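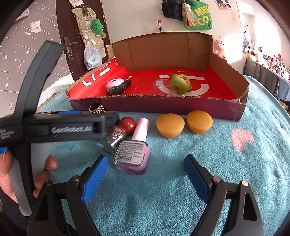
Handheld gripper open over the blanket, small items in front of the box.

Posted 2020-01-15 to the Fusar data list
By: Penry collection desk

> We have 1747 clips in the Plorko set and most of them are on bare
> tabletops. Do we want soft surfaces too, or does that only add noise?
> Also, should the box stay in view for the whole clip?

Yes to soft surfaces. Our last policy did fine on a hard table and missed 13 of 29 picks on fleece. It kept closing too high. Please record more on blankets and towels, with nail polish bottles, balls and other small things that don't all grip the same way.

Keep the box in view at the start. After that I don't mind. Open the fingers fully before each approach and go slowly for the last inch. If you drop something, leave the clip in and mark it as a miss.

Seven clips per layout is enough, then move things. Trommont will take uploads until June.

--
Contact the list owner | Back to top
This site uses cookies to keep you signed in to the archive. OK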